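Teaching Two Hands to Use a Microwave
Project report, Robot Manipulation elective, Bakilana team

I picked this project in June thinking it would be the easy one on the list. Open a door, put something in, close the door, done by lunch! Our team had three people, and the plan was to collect a pile of demonstrations with hand-held grippers and then train a policy that a two-armed robot could run later in the semester. We called the team Bakilana after a word Hongmei Cheng made up on the bus, and it stuck.

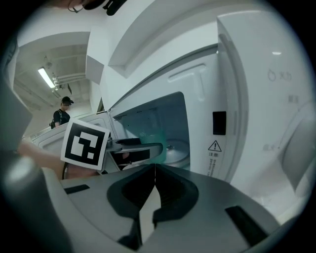
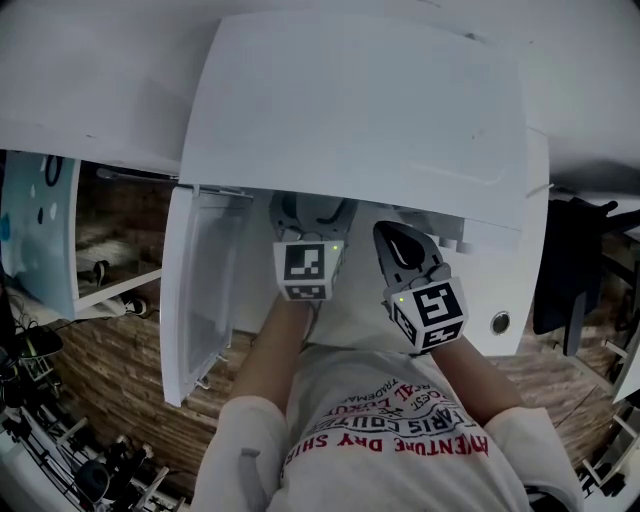
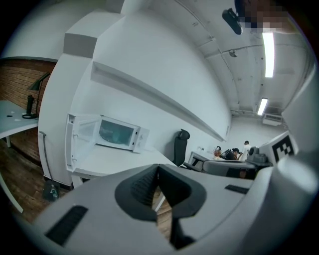 The hand-held grippers and their square markers, during our collection work.

So, the way we worked. One person takes a gripper in each hand and does the chore the way a robot would have to, with two fingers per hand and no cheating with your elbows. (You will want to cheat with your elbows.) The markers let our software figure out where the grippers are, and the recordings get chopped into episodes afterward. An episode for us starts with the door shut and both grippers back, and ends with the door shut again.

Our goal was 550 episodes. I wrote that number in the proposal without trying a single one first, which I regret. The first afternoon I thought I was flying along, and then Hongmei checked the recordings and threw out a whole bunch where I had turned my wrist so far that the marker was facing away from everything. After that she stood next to me and said "marker" every time I did it. Annoying, but my wrist learned!

The door was harder than the dish. With your own hand you sort of hook the edge and swing, and your fingers slide along as it opens. The grippers don't slide, they grab or they let go, and if you grab in the wrong spot the door pulls the gripper around with it. We ended up with a rule: the left hand deals with the door and the right hand goes inside. Hongmei is left-handed and hated this for a day. We also tried letting people choose, but the first small model we trained on that mix just hovered in front of the door like it couldn't make up its mind, so we went back to the rule and re-recorded.

The other thing that ate our time was syncing. The Penton script we inherited from last year's class lines up the left and right recordings by their start times, and ours were drifting apart on long sessions. I spent two evenings sure it was my code. It was a setting in the export step, and I found it at 1 a.m. with a bag of pretzels. Now we stop and restart the recording between batches and the drift is small enough to ignore.

By the time we had to hand in the data we had a little more than 200 clean episodes, so well short of the proposal. Our instructor was nice about it and told us to train on what we had. The policy reaches for the door pretty well in simulation. Closing it is shakier, and I think that comes from me rushing the ends of my episodes because I wanted to get to the next one. You can kind of see my impatience in the plots, haha.

Things still to do: re-record the closing part with somebody calmer than me, write up the wrist rule so the Brundier team can use it (they have the drawer task next), and move the data off my laptop, which is making a noise. Hongmei is handling the training runs from here and I'm on the write-up for the final demo.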